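**Petura two-armed bench robot — stock code 185**

Sold and looked after by Mirengate. Please read the bit about the hold fault before you order, or before you switch on if you already have one.

I've been selling and mending the Petura for a good while now and I still like it more than anything else on our shelves. You get a torso, two arms and a parallel gripper for each arm, plus the Dobre practice software so you can run your jobs on screen first. It's a patient machine. It'll set a table, clear it and set it again all afternoon, and I've spent more afternoons than I should watching it do that!

## The hold fault

In March a customer rang to say the right arm had let go of a mug when they pressed pause. I was fairly sure they'd pressed stop by mistake (we've all done it), so I tried it on our own unit and it dropped my mug as well. Sorry again to that customer.

What happens is this. When you pause the robot with something in the right gripper, the arm holds its position as it should, but the gripper gets its "stay closed" message late. For a moment there's no grip at all. A light object may just sag a bit. A heavier one falls, and if it's got hot tea in it, that falls too.

It only affects units with control version 137. You'll find the number on the start-up page, bottom line, after the word "control". The left gripper takes its message by a different route and we haven't managed to make it fail, though I'd still keep your hands clear of both.

## What to do if yours is on 137

- Don't use pause while either gripper is holding anything. Let the move finish, or have it put the thing down first.
- No glass, no hot drinks and nothing sharp until you've updated.
- In an emergency use the red stop button as normal. The fault doesn't touch it.
- Install the update from your Mirengate account, then switch off at the wall before you restart. A restart from the menu leaves the old gripper settings in place — I found that out the slow way.

After the update, run the pause check in Dobre and then again on the real arms with an empty plastic bottle. If the bottle slips, stop there and ring us.

## Grippers and spares

The grippers are made by Beketex. There's nothing wrong with them, and swapping them won't cure this, so please don't buy a new pair on account of the fault. If you've already bought some from us for that reason, send them back within 14 days of reading this and I'll refund the lot, postage included.

Finger pads come in packs of 2. New units ordered from 16th September leave here with the update already on.

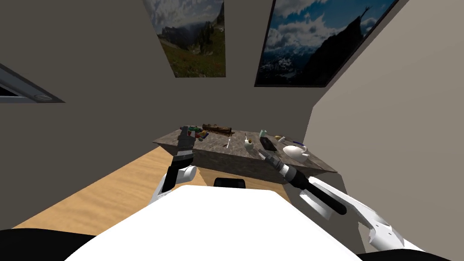 *Mirengate equipment pages, p. 14*

The Petura in a Dobre practice room, with the left gripper over the small coloured items and the right one out towards the middle of the marble top. The white teapot is a good thing to practise on while you're still on screen. Please leave your real one in the cupboard until the update's done.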